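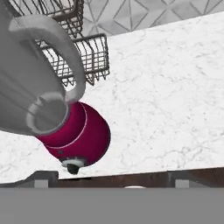 Nazar Fedoruk wrote to me under my other post that I should stop buying new gaskets and look at the blades first, so I open a separate topic for this.

Blender leaks from the bottom of the jar after blade assembly was changed

Posted by Solomiia Polishchuk
Sunday, November 28, 2021

Hello to all. I have a Stanix blender, bought in August of last year. In the spring the bearing in the blade assembly became noisy, and I ordered a replacement from Hiloto for 11 dollars. The noise is gone, but now the jar leaks. With cold water it can stand for one hour and stay dry. With warm soup I find a wet ring on the base after 7 minutes.

What I tried already: I turned the gasket over, I bought a second gasket, I tightened the collar as strong as my hands allow. The jar has no cracks that I can find. The old assembly is still in my drawer. Is it possible that the new one has a wrong size, even if it fits the thread? And is it dangerous for the motor if some drops go inside?

Fedir Romaniuk

Yes, it is possible, I had exactly the same situation. The thread is the same on many models but the flange is not. Take both assemblies and put them upside down on a flat table. Measure the flange, the flat ring on which the gasket lies. On my old one it was 71 mm across, and the replacement was visibly smaller, so the gasket was pressed only on the inner half. Cold water did not pass, but when the rubber became warm and soft, it did.

Please do not tighten more. When the collar is too tight the gasket goes out of its place to one side, and you get a leak that was not there before. I tighten until it stops and then a little bit, maybe the width of a finger.

Also check if there is old food in the groove where the gasket sits. I cleaned mine with a wooden toothpick and hot water with vinegar.

About the motor: unplug it, turn the base on its side and look at the coupling. If it is dry around the shaft, you are fine. If there is brown dust or a smell, do not switch it on until someone opened it.

Loukia Mavromatis

just buy new jar, they are not so expensive. mine was 118 with delivery but it was the big glass one

Vsevolod Zhuravel

I agree with Fedir about the flange. I want to add only that soup must not be really hot. The steam makes pressure under the lid and pushes the liquid down also. I wait until I can hold my finger in it, fill the jar to the half, and leave the small cap in the lid open with a towel on top.

If the flange is smaller, write to the seller and send a photo with a ruler. They exchanged mine, but it took more than 7 days and I had to ask two times. The repair shop Hrytsenko in Hullirwood also has thicker gaskets in silicone, these helped my sister with an old jar. Take the old assembly with you when you go there, they will ask for it.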